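The Ticket

On Wednesday evening Nkechi Jibrin stopped at the kiosk beside the bus station in Wike, as she did every week, and bought one ticket for the Cella draw. She always played the same numbers. They came from her mother's old telephone number, from the time when the family still lived in Geraria and the telephone stood in the corridor.

"Same again?" asked the man in the kiosk.

"Same again," she said. "I am faithful."

"The numbers are not faithful to you."

She laughed and put the ticket into her purse, behind the library card. The bus was late and it was raining a little. She thought about what she had to cook.
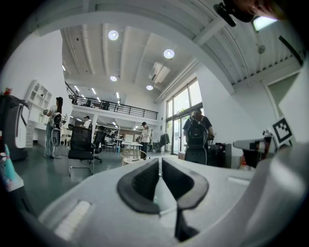 The draw was at nine o'clock. She usually listened to it on the radio in the kitchen, with the volume low, so that her sister in the next room would not make remarks. The woman on the radio read the numbers very slowly, like a teacher giving dictation. Nkechi wrote them on the back of an envelope. Then she took the ticket out of her purse and put it next to the envelope, and for a long time she did not move.

It was not the big prize. She understood this quickly, for the last number was wrong. But the others were right, and for this Cella paid 700.

"Why is it so quiet in there?" her sister called.

"I am reading," said Nkechi.

She had never won anything before, only a tin of biscuits at school. She made tea and began to divide the money. The gas bill and the boots would take 400. With the rest she could buy a train ticket to Trurkia, where she had wanted to go for years, ever since a colleague showed her a postcard of the harbour there.
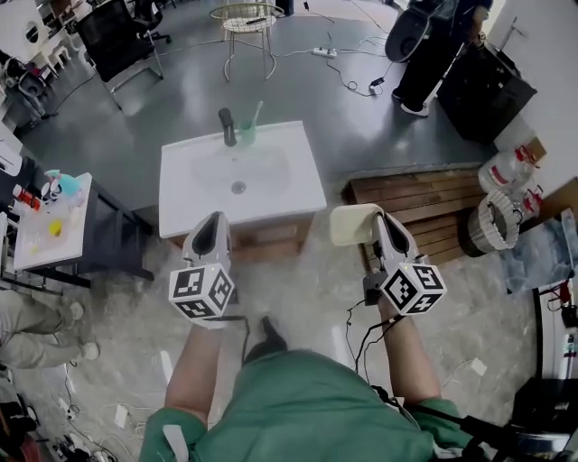

In bed she could not sleep. She got up at 2 and looked at the ticket again under the lamp. The last number in the draw was a six, and she had a seven. She remembered the telephone in the corridor, and her mother's voice saying the number aloud to somebody, and now she was not sure. Had it been a seven? She tried to hear it again. Her mother spoke fast and always swallowed the end of things.

In the morning her sister was already at the table, buttering bread.

"Do you remember our number in Geraria?" Nkechi asked.

"Of course I remember." And she said it, with her mouth full, all the way to the six.

Nkechi sat down and pulled the butter towards her.

"Why do you ask?" said her sister.

"I want to go to Trurkia," said Nkechi. "Do you want to come with me?"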